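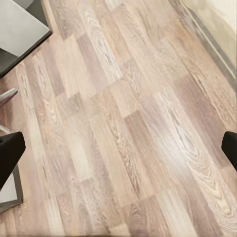

Figura 4. Entorno simulado de la demostración, visto desde la pinza abierta: suelo con aspecto de madera, dedos de color negro y zócalo junto a la pared.

4.2. La jornada de puertas abiertas en Semisville

El segundo estudio se realizó en febrero, durante la jornada de puertas abiertas del laboratorio de Semisville. A diferencia del estudio descrito en 4.1, aquí los participantes no fueron reclutados antes. Eran visitantes que llegaban a la sala de demostración y aceptaban manejar el manipulador simulado durante unos minutos. El puesto estuvo abierto el domingo desde las diez de la mañana, y recogimos 149 sesiones completas.

El simulador Satix se ejecutó en una sola estación de trabajo, con el entorno doméstico de la biblioteca Wimari. El visitante disponía de dos pantallas: en la izquierda se mostraba una vista general de la habitación, y en la derecha la vista cercana a la pinza (Figura 4). El control se hacía con un mando de dos palancas. Antes de empezar, el monitor leía siempre las mismas instrucciones y dejaba un periodo libre de práctica, que no fue registrado.

La tarea consistía en mover la pinza abierta sobre el suelo hasta un punto indicado de palabra por el monitor, y detenerla allí sin tocar los muebles ni la pared. Elegimos una tarea sin objeto por razón del tiempo, y también para separar la dificultad de orientarse de la dificultad de agarrar. En la vista cercana de la Figura 4 los dos dedos aparecen en lados opuestos y el suelo se ve entre ellos. Esta disposición gustó a muchos visitantes, que usaban el hueco como una mira. Otros, en cambio, la encontraron difícil de interpretar, sobre todo cuando de un dedo se veía solamente la punta.

Una parte de los errores estuvo relacionada con el aspecto del suelo. Las tablas tienen tonos variados y van en diagonal en la vista de la figura, con un brillo blanquecino en la zona inferior derecha que borra parte de la veta. Varios visitantes preguntaron si el brillo era un obstáculo o una mancha. No habíamos previsto esta pregunta, y el monitor respondía que se trataba de un reflejo. En el análisis posterior conservamos estas sesiones, pero las marcamos con una etiqueta propia.

En total se registraron 497 intentos, de los cuales 114 terminaron con un contacto no deseado. Se consideró contacto cualquier colisión detectada por Satix entre la pinza y un elemento del entorno, incluido el suelo. La distribución entre vista general y vista cercana no se puede deducir de estos datos — no disponíamos de seguimiento ocular — y por eso nos apoyamos en las notas del monitor. Según ellas, los visitantes miraban la vista general al principio del movimiento y pasaban a la cercana en los últimos instantes.

Debemos mencionar dos limitaciones. La primera es que el público podía observar la sesión anterior mientras esperaba, de modo que los intentos no son del todo independientes. La segunda es que el módulo Frota, que suaviza las órdenes del mando, estuvo desactivado en las primeras sesiones por un error nuestro de configuración. Estas sesiones se excluyen de la comparación presentada en el apartado 4.3, aunque forman parte de los totales indicados en el párrafo anterior.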